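Every fall I read that another meadow is "buzzing with native bees again," and every fall I go looking for the count behind it. The Rikport survey is this year's case. It lists 686 bees from 11 plots, and the headline was recovery.

Recovery from what? The only earlier figures come from Hulberg, across the river, where the soil is heavier and the mowing is done in November. You can't take one field's past and another field's present and draw a line between them.

I also have doubts about the names. Small dark sweat bees are hard to tell apart even under a microscope, and most of these were called from a few seconds on a flower. Three people did the calling. I would trust "sweat bee" and stop there.

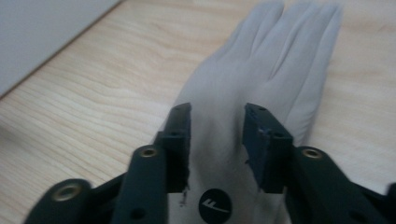 Then there is the seed mix. Herkitgate sells it at $300 a bag, and its leaflet quotes the survey as proof. Proof would need plots left unsown, and I can't find any in the report.

I like bees and I'd like more of them. Count the same plots next summer, with the same methods, and I'll read every page of it.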